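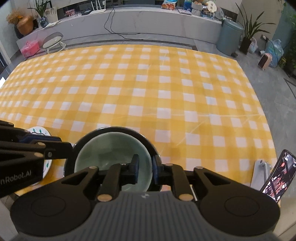
Grip loss on glazed ware: what failed and what we changed
Speaker notes, Hilari project review, Bredemside

Slide 1 - Title
Say who the talk is for: people who run the table-clearing task, and people who use the recordings afterward. Questions at the end, except on the safety part. Take those as they come.

Slide 2 - The task
Two grippers, one table, ordinary dishes. A bowl is pinched by its wall, one fingertip inside and one outside, lifted, and set down somewhere else. Fingertips carry soft pads. Finger opening is logged for each gripper, along with the time.
Do not spend long here. Most of the room has done it.

Slide 3 - The event
March, mid-afternoon, at the Bredemside site. The right gripper had a ceramic bowl by the wall, 12 cm above the table. The log showed the fingers closed and steady. The bowl rotated about the pinch point, slid off the pads, and broke on the dish below it. One operator had a small cut from picking up the pieces.
Pause. The cut came from the cleanup, so it belongs in the safety part.

Slide 4 - What the log said
Show the plot for run 2934. Opening is flat right through the drop. Anyone reading only that trace would mark the lift as good. The software did mark it as good.
Point to the step after the drop. It is small, the thickness of the bowl wall, and it falls inside the filter window. The filter removed it.

Slide 5 - First explanation, wrong
We blamed the pads. They were replaced with a fresh pair from Gundport and the lift was repeated on a spare bowl with a foam mat under it. It slipped again. Pads were worn, but wear was not enough to explain it.

Slide 6 - Second explanation
A pivot in the right linkage had backed off. With no load, the fingers closed square. Under load, one fingertip tilted and touched the glaze along its lower edge only. Contact area dropped and the bowl could turn.
The position sensor sits upstream of that pivot. It cannot see the tilt. This is the main point of the talk, so say it twice.
The left gripper was checked the same day. Its pivots were tight.

Slide 7 - Why glazed bowls showed it first
Smooth surface, curved wall, weight hanging to one side of the pinch. Cups and boxes had been lifted with the same loose pivot for an unknown number of runs. They tolerate a bad contact. A bowl does not.
If asked how many runs: we don't know. The pivot was not on any checklist, so there is no last known good date.

Slide 8 - Safety
Broken ceramic is the hazard here, more than the gripper.
Both grippers go down and stay down before anyone reaches in.
Pieces are picked up with a brush and pan. No bare hands, including for large pieces.
The cloth comes off and is shaken out over the bin. Fragments catch in the creases.
Closed shoes at the table.

Slide 9 - Changes
Pivots checked with a driver at the start of each session, both sides, and initialed on the sheet.
Load test: pinch the test block, hang the weight, wait 40 seconds, look at the pads from the side. Any visible tilt and the gripper comes out of use.
Filter window shortened. The Ding software group made the change and reran the old logs. It flagged 2 more drops that had been marked as good.
Lift height for ceramics kept low until the bowl is clear of other dishes.

Slide 10 - Still open
No thread locker has been approved for the pivots - the one we tried made the linkage stiff.
We have no direct measure of grip force. Motor current is a poor stand-in at low speed.
Older recordings have not been relabeled. Treat bowl lifts before the March fix as unverified.

Backup slide - Pivot drawing
Only if someone asks about torque. The value is on the drawing. Do not quote it from memory.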